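4.2 Evaluation of the Skesard hand-held kit

The second kit under review was the Skesard, a pair of hand-held grippers that the vendor offers with a carrying case, a charger and one year of access to its upload service. We used it in two homes in Mumcombe and one in Dodetti. Each operator received the printed quick-start guide and no other training. All sessions were recorded on firmware dated July 2023.

The task set had 63 household items, grouped by size and stiffness. Thin flexible items were placed in their own group after the pilot, in which they accounted for most of the complaints about fingertip alignment. The group includes cords, ribbons, shoelaces and jewelry chains. Operators worked wherever the items were normally kept or used, so the backgrounds vary a great deal and surfaces were often soft. A fine chain (Figure 3) has to be held between the tips with very little opening, and a small offset between the two fingers is enough to let it slide out.

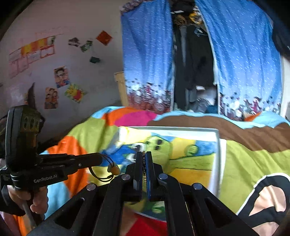 Figure 3. Thin-item group: gold-colored chain held between the fingers of one gripper, with a second gripper at left. Bedroom setting.

In total we collected 1882 attempts, of which 1102 came from the Mumcombe homes. An attempt was scored as complete when the item was lifted clear, held, and set down at the chosen spot. The thin-item group made up 200 attempts. Its completion rate was lower than that of the rigid items, and the gap was widest in the first session for each operator. By the third session it had narrowed but was still present. Chains were harder than cords of similar length.

Operators rated the linkage as smooth and the grip as comfortable for short sessions. Two of them reported a tired thumb after long runs of thin items. The guide does not explain how to check that the fingertips meet evenly, and we used the shim method of Pillai and Thampi for this purpose. The vendor's support desk answered our questions on alignment within two working days. Replacement finger pads are sold only in sets of four, and this should be counted in the running cost given in Section 5.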